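Shop notes, 1/20/18

# Keeping the hand-held gripper happy

I love this little tool, and most of what goes wrong with it can be put right at the bench in the time it takes to drink a coffee. These are the habits we've settled into at Iltwood after a lot of laundry, a lot of blankets and one very bad August when everything was covered in lint.

## Pads first

Wipe both finger pads before you start, using a barely damp cloth and then a dry one. Skip the spray cleaner. It leaves a film you can't see, and thin cotton slides right out of the grip.

Look at the pads side by side. If one is shinier than the other, the fingers aren't closing square and the shiny side is doing all the work. Swap the pads left to right and check again at the next cleaning. If the same side goes shiny, the finger is bent or the pin is loose, so go on to the next part.

We change pads at 2000 closes. You can stretch that for towels — I wouldn't for anything silky.

## Pins and pivots

Hold the tool still and wiggle each finger sideways. A hair of movement is fine. If it clicks, take the pin out, clean it and put it back with one small drop of light oil. Wipe off whatever squeezes out! Oil creeps, and it always creeps toward the pad.

Threads love to wind themselves around the pins. A seam ripper gets them out beautifully, much better than tweezers. Work with the fingers open and pull the thread toward you.

## Setting the gap

Ours opens to 34 mm at the pad tips for folded shirts and 56 mm for thick bedding. Cut two blocks of scrap hardwood to those lengths, write the number on each one in marker, and keep them in the drawer with the Mapplebeck driver set. Slide the block in, bring the stop up until it just touches, then tighten. So much quicker than fussing with a ruler, and you get the same answer twice in a row.

Close the fingers on a strip of newspaper after any change and tug. It should drag evenly from both corners. If it swings to one side, loosen the stop, squeeze, and tighten again.

## Trying it on a real pile

A single neat towel will tell you almost nothing. Pile up a proper mix — something quilted, a printed cotton, a heavy blanket with a fold facing you — and go at the fold from above with the fingers open.
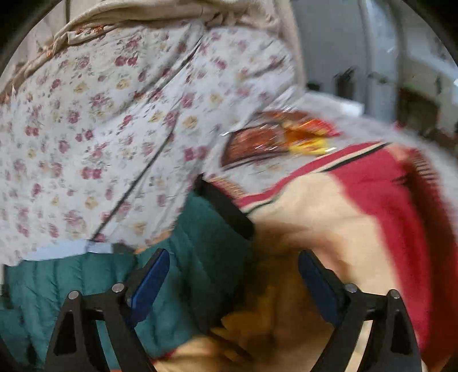

Ruth Pickering wrote back to say she gets on better coming in at a slant on thick folds, with one finger tucked under before the other moves, and that her pads have worn more evenly that way. She also does the newspaper tug before every session, changes or no changes.

I've tried the slant on quilts and I'm sold. On sheets I still go straight down.

## Putting it away

- Fingers open, never clamped shut. Pads take a set overnight.
- Lens cloth over the camera, cap on if you have one.
- Cable in loose loops, some 6 inches across, hung on the wide peg.
- Spare pads flat in their bag, away from the heater.

Next job is trying the softer Cendavia pads on fleece.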